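Reaching the Kenodby Ruin by Kayak

The ruined battery on Kenodby Island sits on the lee side of the river, 329 yards from the Filmont ramp.

1. Check the tide table. Launch at slack water. The ebb runs hard past the old dock and sets south.
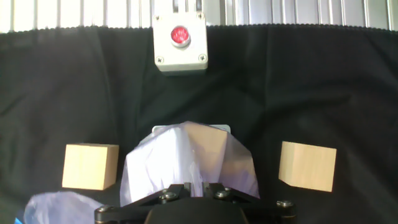 2. Cross at a right angle to the channel. Barges have the right of way at all times.

3. Land on the gravel spit — the seawall is undercut and closed to boats. 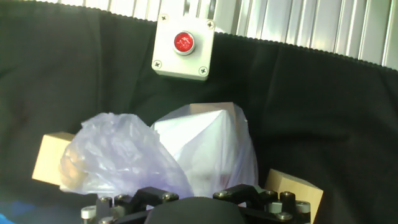

Carry the kayak above the wrack line and tie the bow to the iron ring. Sign the log before taking the path; parties are limited to 10.

4. Stay outside the rope at the powder house. The north wall has moved 5 inches out of plumb, per Siham Badawi's May survey.

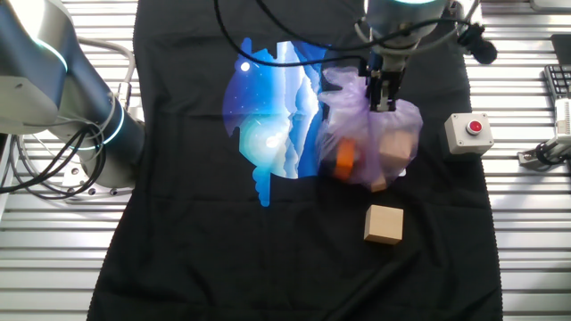
5. Leave by 4 p.m. The gate at the ramp is closed on Monday.

Contact: Said Ait Ali, Ouazzani River Guides | Back to top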